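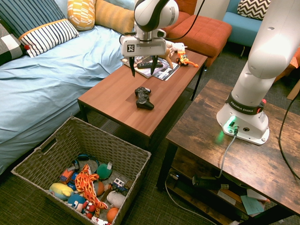 桑帕约（Sampaio）公寓的房间整理记录，2018年9月30日更新。这一页收的是卧室兼起居的那一间，文字由 Tainá Cordeiro 撰写，中文版略有删节。厨房和门厅另有页面，不在此重复。

**床边的茶几**

红褐色桌面，表面光滑，细黑金属腿，放在床和一张颜色更深的桌子之间。茶几是1月从 Asbridge 的旧货店搬来的，原来配一块玻璃垫，搬家时没有带上。桌面用微湿的布擦，再用干布擦一遍，不上蜡。

**杂志**

光面杂志摞成一叠，靠茶几远端放。留下来的以旅行和家居类为主，过期的每3个月清一次，送到楼下的交换架。开本大的垫底，小的放上面，抽取时不容易滑。

**遥控器**

黑色电视遥控器，固定放在杂志上。以前常掉进床缝，定了位置以后好找得多。备用电池在门厅抽屉里，和手电筒放在一起。

**游戏手柄**

黑色，放在桌面中间靠近外侧的地方，两个握把朝外，坐下来伸手就能拿到。充电线不留在茶几上，用完收回 Brirkine 收纳盒。盒子共有6格，手柄的线占2格，其余放耳机和转接头。

**玩偶**

茶几远端右角有一只白色毛绒玩具，腿是浅棕色的，旁边是一个橙黄相间的小玩偶。毛绒玩具装进洗衣袋用冷水轻柔洗，晾干后用手把绒毛理顺。小玩偶用软毛刷除尘即可。

**床**

浅蓝色床单，枕头在床头。床单有两套，同色，每周轮换，洗后不熨。换床单那天顺便把床底的灰吸一遍，茶几要先挪开。

**深色木桌和下层搁板**

桌子是做旧的深色木料，木纹粗，缝里容易积灰，用刷子顺着纹路扫。下层搁板左边放黑色电源，右边是一堆松散的纸，里面夹着一张蓝绿色的。纸张还没有分类，打算按“留存”和“回收”分开，留存的装进 Gandivau 文件夹。地上有一根灰色的线从搁板下面拖出来，扫地时先提起来，扫完放回原处。

**尺寸和其他**

常有人来信问杂志叠多高合适。我们的做法是不超过13本，再多就放到书架上。茶几的高度以坐在床沿时手肘能自然放平为准，买之前最好带卷尺去店里量。

下次更新补书架和窗台。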